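Hi, I'm Daiane Vasconcelos, and I'm looking for people who cook at home and would be willing to tell me about it in a lot of detail!

I'm writing a book with the working title Puvano, all about what families eat on ordinary nights. I don't mean birthdays or Thanksgiving, I mean the night you got home late and made eggs. My editor at Evine, Sebastião Lacerda, thinks I'm slightly obsessed with other people's leftovers, and he's right. I can spend ages looking at somebody's jars.
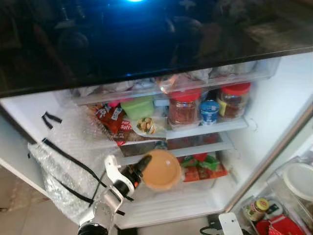 I need 40 households for the main part. You'd keep a food diary for 3 weeks (a notebook is fine, so is your phone) and jot down what you made, who ate it and what you did with whatever was left. Then you and I talk for an hour, at your kitchen table if you live near Duggan, or by phone if you don't. I've done a few of these already and they always run over, so maybe have coffee ready.

You don't have to be a good cook. Please don't clean up your diet for me either! If dinner was cereal, write down cereal. I'd love to hear from people who live alone, people who work nights, and anybody sharing a kitchen with roommates or in-laws (I shared one with my mother-in-law for years, so I have questions). 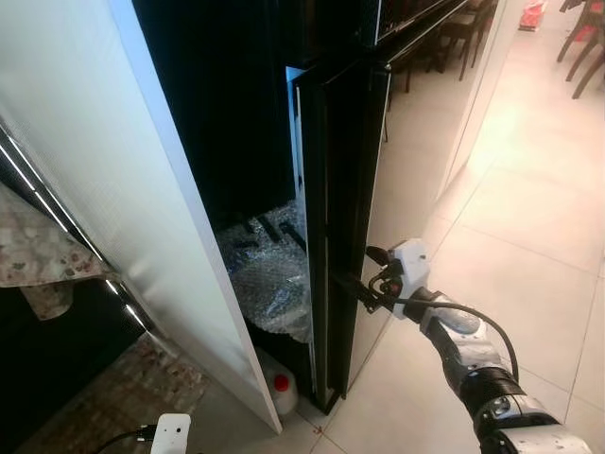
You do need to be over 18 and the person who cooks at least half the meals in your home. If you write about food for a living I'll have to pass this time, sorry.

I pay $60 when you hand in the diary, and everybody gets a copy of the book. Names get changed unless you tell me you want yours in there. Recipes stay yours, and I'll ask before I print one.

To sign up, send me a short note saying who's in your household and what you ate last night. Mail it to Puvano Diaries, 301 Sultex Building, Duggan, or drop it off at the front desk before 5 p.m. Diaries start in June, and I'll write back to everyone either way.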